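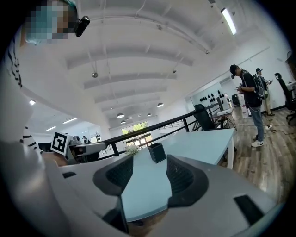 The long blue table upstairs at Koldale, with its pen holder and white flowers.

I popped into Koldale on Sunday to see how the new shared workroom was getting on, and I'm very taken with it! Niamh Carroll, who looks after bookings, tells me they've had 60 people sign up already (she was hoping for 20). The long pale blue table is my favourite thing, and the little white flowers on it are a lovely touch. There's plenty of green outside the big window too, past the black railing. Office chairs are the next job, as Niamh wants 4 more before the end of February. Doors open at 9 and tea is free, though you'll need to bring your own mug for now.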